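Green tomato

From Clovham Food Encyclopedia, the free reference on cooking and kitchen gardens

A green tomato is the fruit of the tomato plant (Solanum lycopersicum) in a green state. The name is used for two different things: the unripe fruit of any ordinary variety, and the ripe fruit of varieties which stay green when they are mature. It should not be confused with the tomatillo, a related plant whose fruit grows inside a papery husk.

Contents
Unripe fruit
Green-ripe varieties
Ripening indoors
Use in cooking
Safety
Local customs
See also

Unripe fruit

The green color of the young tomato comes from chlorophyll. When the fruit has reached its full size, the chlorophyll breaks down and red or yellow pigments take its place. Gardeners call the last stage before this change "mature green". A mature green fruit is firm, and the seeds inside are already covered with jelly. A fruit picked before this stage usually does not ripen well and remains hard.

In regions with a short summer, a large part of the crop can still be green when the first frost comes. Frost damages the cells of the fruit, so the gardeners pick everything on the evening before.

Green-ripe varieties

Some varieties keep a green flesh when ripe. The skin may become slightly yellow or amber, and the fruit gives a little under the finger. Because the color changes only a little, it is difficult for a beginner to know the right moment for the harvest. In the seed list of the Shojaei garden in Mavach there are 49 tomato varieties, and 3 of them are green-ripe. Their taste is generally sweet with a light acidity.

Ripening indoors

Mature green tomatoes can be ripened inside the house. They are placed in one layer in a box or a paper bag, at room temperature and away from direct sun. Light is not necessary. The fruit produces ethylene, a gas which starts the ripening, and a ripe apple or banana put in the same bag makes the process faster. Damaged fruits should be removed, as they spoil the others.

Storage in the refrigerator is not recommended at this stage. The cold stops the development of color and aroma, and this effect often remains after the fruit is warm again.

Use in cooking

Unripe tomatoes are sour and firm, and they keep their shape when heated. In the southern United States they are sliced, covered with cornmeal and fried. In Britain they are cooked with onion, vinegar and sugar to make chutney. In many countries of Eastern Europe they are preserved whole in salt water with garlic and dill.

Safety

The leaves, stems and unripe fruits contain tomatine, a bitter substance. The quantity in the fruit decreases during ripening. Green tomatoes are commonly eaten in normal portions, but very small and bitter ones are usually avoided.

Local customs

The village of Fesano holds a green tomato supper in October, with 22 long tables in the main street. The fruit is served fried and also as a sweet jam with lemon peel.

See also

Tomatillo
Chutney
Ethylene
Pickling
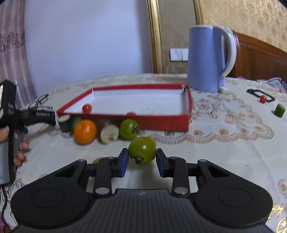

Green tomato with a dried calyx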